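**Hinia moves molded holder work to Pirport site**

2018-08-10 - Hinia has shifted bench handling of its black molded holders to a single table at the Pirport site, closing the shared bench it had used at Nolleck. The move was completed after a trial that began in June. The company listed 662 holders in the first lot assigned to the new bench.

The holders are long, rounded shells with raised edges and an open cavity. They serve as cradles for parts that would otherwise roll or rub against each other during storage. Hinia buys them from Czerwiński, a molding shop that has supplied the pattern for two seasons and holds the tooling for it.

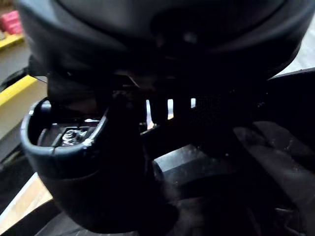
Under the procedure used at Nolleck, holders were stacked in each other and pulled apart by hand when needed. Stacked shells tended to lock at the rim, and the force needed to free them left marks on the inner wall. The Pirport procedure drops stacking at the bench. Holders are set out side by side along the back of the table with the cavity open, and each is handled from the front edge.

The bench sheet issued with the change runs to 11 steps. It covers placement, a check of the rim, a check of the cavity floor, and return to storage. Any holder with a crack through the rim is set aside and logged. Surface scuffs are logged but do not take a holder out of use.

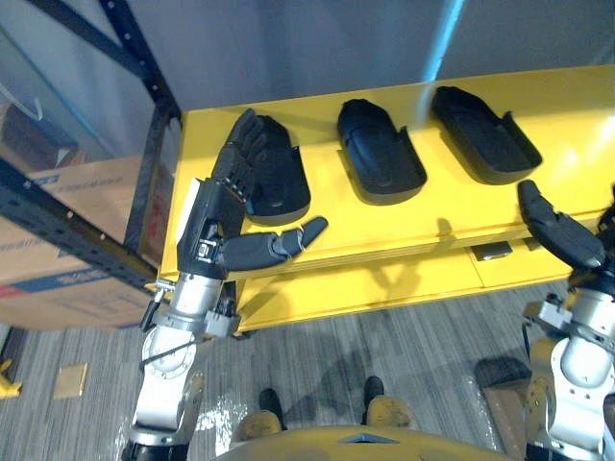
*Hinia site news desk*

The table at Pirport has a glossy yellow top, chosen at the site's request. Black parts had been hard to inspect on the dark bench at Nolleck, where the outline of the shell was lost against the surface. The site also asked for a plain wall behind the work area for the same reason. Slotted metal shelving stands beside the table - it was already on site and was kept.

Storage was the slower part of the change. Cartons arriving from Czerwiński did not match the shelf spacing, and the crossbars had to be reset before the first lot could be put away. Large cartons now go at the low level. The upper levels are reserved for lots that have passed the bench check.

In the June trial, 19 holders were set aside, most of them for rim wear that dated from the stacking period. Czerwiński has agreed to review the rim section but has not committed to a change in the mold. Hinia said a thicker rim would be acceptable provided the outside length of the shell stays the same, as the storage inserts are cut to that dimension.

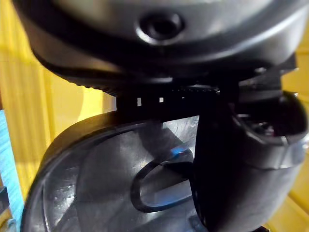

*Close view at the Pirport bench: scuffs and faint scratches on a dark translucent shell.*

Scuff limits are still open. The current sheet asks only for a yes or no entry, and the site has requested a graded scale with reference samples. A draft is being prepared at Pirport and will be tried on the second lot.

The Nolleck bench has been cleared and the space returned to general storage. Holders still held at Nolleck will be sent over in 2 shipments, and should not be issued to other sites before they have been checked at Pirport.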